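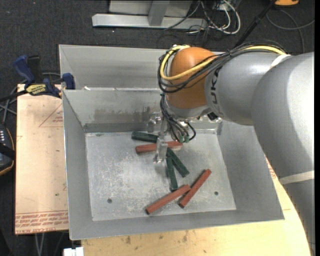

October
Elsa Tangen, Mumgate Archives

Mumgate Archives is often asked how family papers should be looked after at home, and how they may be offered to a public collection. This thread sets out our usual advice. It applies to letters, diaries, account books, photographs and loose printed matter.

Please read the papers before you sort them. The order in which a person kept their letters can tell a reader a good deal, and once it has been disturbed it can seldom be put back. If you must move items, write down where each bundle came from.

We would ask you to remove rubber bands and plastic wallets with a sticky lining. Rusty paper clips may be eased off if they come away freely. If they do not, leave them and tell us when you get in touch.

Sticky tape should never be used on a torn page. The glue yellows and sinks into the paper, and the cost of taking it out is often greater than the cost of mending the tear would have been. A torn sheet can be kept flat inside a folded piece of plain acid-free paper.

Lofts, cellars and garages are poor places for paper. A cupboard on an inside wall of a room in daily use is suitable for most households. Boxes should be raised off the floor.

Photographs are best named on the back in soft pencil, near the edge, with the print lying on a hard surface. Ballpoint pen shows through. Where a name is a guess, please add a question mark so that later readers know it.

Our enquiries officer, Erick Mwakalinga, receives many messages about albums with black pages. We do not advise taking these apart. The captions, the spacing and the gaps where prints have been lost are part of the record.

On offering papers to us: we collect material relating to the town of Mumgate and the villages along the Brukard road. We are glad to hear about papers from further afield, but in most cases we will suggest another record office.

An offer should be made in writing before anything is brought to the building. A short list is enough at this stage. "Two boxes of farm accounts, mostly between the wars, some damp" is a perfectly good description and tells us nearly all we need.

Please do not leave boxes at the front desk or in the porch. We cannot take in papers without a signed form, and we cannot be responsible for items left outside opening hours.

There are two ways in which papers may come to us. A gift passes ownership to the Archives. A deposit is a long loan, under which the family remains the owner and the Archives stores the papers and makes them available to readers. Both are set out in full on the form.

Copyright is a separate matter. Owning a letter does not usually mean owning the right to publish its words, which in most cases belongs to the writer or the writer's heirs. If you know who the heirs are, please include their details.

Some families are concerned about private matters in recent letters. Items can be closed to readers for an agreed period. It is helpful to raise this at the start, as it affects how the collection is listed.

We do not give valuations. Owners who need one for insurance or probate should approach an independent valuer before contacting us.

The Rahman estate papers, which many followers have asked about, are now listed to item level. The catalogue holds 4000 entries and covers rent books, tenants' letters, drainage plans and the household accounts. Readers may order from it in the usual way, with two working days' notice.

The large maps in the same collection are not yet available. They have been rolled for a long time and must be flattened before they can be handled. We will post here when they can be ordered.

Correction to an earlier post: the reading room closes for lunch at 1 pm, and not at 12.30 as we stated. Readers may leave their notes on the desk during this time but should take bags and coats with them.

Replies to this thread are read but cannot be treated as formal offers of material. Please use the enquiry form on our website and mark it "family papers".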